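Prastside gripper comparison

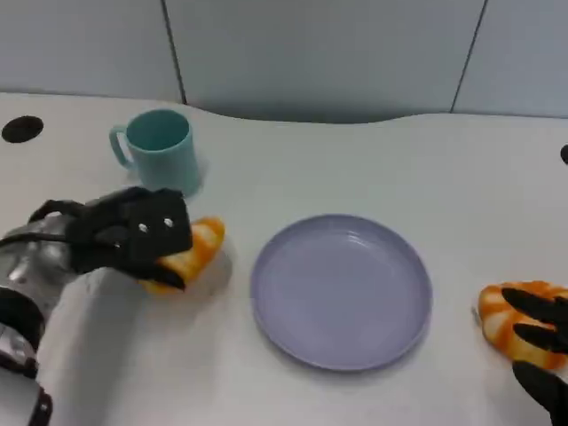

The Prastside gripper comparison was a bench study of robot hands carried out at the Kutton workshop in Istville. It set a black multi-fingered hand, known in the project papers as the Trummer hand, against a plain two-jaw parallel gripper on a small group of tabletop tasks. The study is cited fairly often in discussions of whether extra fingers are worth their cost on household chores. Its results are disputed, and its main claim, that the multi-fingered hand is "the better general choice for the kitchen table," rests on thinner evidence than the claim suggests.

Background

The project was started by Lucyna Kozłowski, who had earlier worked on camera mounts for two-armed robots, and Shoaib Arain, who wrote the control software. Both had complained in print that makers test grippers on blocks and cylinders, then advertise them with pictures of breakfast. They proposed to use ordinary tableware and toy food, and to publish every attempt, including the failed ones. The second promise was kept only in part. Attempts stopped by the operator before contact were left out of the released tables.

Setup

The robot had two arms working over a white table, with a camera at head height looking down. Most trials used a shallow lavender plate, a light teal plastic mug and toy bread rolls with a twisted orange-and-cream pattern. The usual task was to move a roll onto the plate with either hand. A harder version called for both hands to work toward the plate together, and a third asked for the mug to be lifted by its handle.

Operators drove the arms by remote control for the first part of the study. A learned controller, trained on those runs, took over for the second. The same head camera view was used throughout. Evander Rennie, who reviewed the camera work, pointed out that a bulky hand seen from above hides a good part of what it is holding, and that fingers reaching over an object can cover most of it. The parallel gripper, being narrower, blocks less. The original report does not treat this as a variable, although it plainly affects what the controller has to work with.

Results

The project logged 3582 attempts. For single rolls, the Trummer hand dropped fewer objects during the move than the parallel gripper did. The gap was widest when the roll lay at an awkward angle to the wrist, where the two-jaw gripper tended to pinch one end and let the other swing.

The advantage mostly went away with the plate. Neither hand could pick it up reliably from flat, and the report lists 157 plate attempts without separating clean lifts from cases where the plate was dragged to the table edge first. On the mug handle, the multi-fingered hand did worse in the operator-driven runs and slightly better under the learned controller. The authors read this as a sign that people find many fingers hard to drive. It could just as well mean that the controller had simply seen more mugs by then.

Criticism

The fullest criticism came from Davina Dunbar, who went through the logs and found that 12 sessions with the Trummer hand had been run after a change to the fingertip covers, while the parallel gripper kept its old pads to the end. She argued that the study had compared coverings as much as hands. Arain answered that the new covers were a minor repair. No trials with matching pads were added.

Dunbar also objected to the choice of objects. A toy roll is light, keeps its shape, and has ridges that give a finger something to catch on. Real bread tears and sheds crumbs into joints -- a matter of some interest to anyone who has to clean a hand with that many moving parts. The report mentions cleaning once, in a footnote on spare parts.

Cost was handled loosely as well. The comparison gave a price for each hand but left out repair time, and the workshop's own notes show the Trummer hand out of service for 7 days in July with a finger fault. The parallel gripper had no recorded downtime.

Later work

Ruba Awad repeated the single-roll task with a second camera placed low at the side of the table. With the extra view, the parallel gripper closed much of the gap, and Awad concluded that a good share of the original difference came from where the camera sat and how each gripper was aimed. Her study was smaller and used only the learned controller, so it does not settle the question either.

Kozłowski has since described the comparison as a test of two complete systems. The original title, which names only the grippers, has not been changed.

See also

Parallel gripper
Remote operation
Robot hand
Two-armed manipulation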